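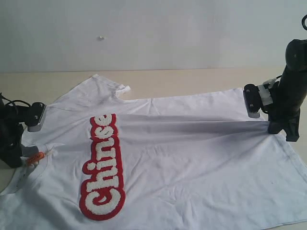 Figure 2. Two-arm station with a T-shirt on the table, one gripper at the neckline and the other at the hem.

Section 2: Planning and budgeting your station

Aileen Castillo and I wrote this section after setting up the folding station at Urrutia, and I've tried to put the steps in the order I wish we'd done them (we didn't, and I'll own up to that as we go). Last updated 6 February 2022.

Before you start, have these handy: a tape measure, the largest garment you plan to handle, and whoever signs your purchase orders.

1. Pick your garment first. Everything else follows from it. Lay your biggest shirt flat on a table, sideways like the one in Figure 2, and measure from neckline to hem. That's the span your two grippers have to cover between them. Ours came out to 27 inches.

2. Add your clearance. I like a good hand's width past the collar and past the hem, so the arms can come in from the sides without bumping into anything. Write that number down, you'll want it in step 4.

Note: A shirt spread sideways takes up most of a small table. If you only measure it folded you'll buy too small. Ask me how I know!

3. Choose the arms. Buy them as a pair, from the same batch if the seller will do it. We got quotes from Girero and Lalell and went with Lalell, mostly for the lead time (23 days against whatever "early June" was going to mean). Check these on every quote:
- Are the grippers included, or a separate line?
- Are spare fingers included?
- Are the power supplies included? Two arms, two supplies.
- Who pays the shipping if an arm goes back?

4. Choose the table. Plain and pale worked well for us, and so did a plain wall behind it. The catch is that a white shirt on a cream tabletop doesn't give you a whole lot of contrast. If most of your garments are white, get a swatch of the table surface and hold a shirt against it before you pay for the big piece.

5. Budget for cables and mounting. Look at how the cable arches over the left arm in Figure 2. You need that kind of slack at every joint that moves, so order longer than the straight-line distance. Put clamps, zip ties and tape on the same line of your sheet. I left them off mine and then spent two weeks turning in little receipts, and Eleni Vidmar in purchasing was very patient with me.

Caution: Don't stretch a short cable to save on the order. A cable pulled tight can come loose in the middle of a move, and the arm may drop onto the table. Keep your hands out of the area between the arms any time the power is on.

6. Buy your test garments. Get real ones, and mix them up. A plain tee is a fine place to start, but include a few with big raised lettering or a patch on the chest. Thick fuzzy letters don't bend the way thin jersey does, and you want to find that out during testing. We bought 19 shirts and I'd go for more next time.

7. Add it all up. Leaving out the arms themselves, our sheet came to $1463 for the table, clamps, cables, spare fingers and shirts. Yours will be different, but if your total looks way lower, go back and check step 5.

8. Hold something back for spares. Gripper fingers are the first thing I'd stock, then cables. Droreo sells both and will take small orders.

Once your order is in, go on to Section 3, Mounting the arms.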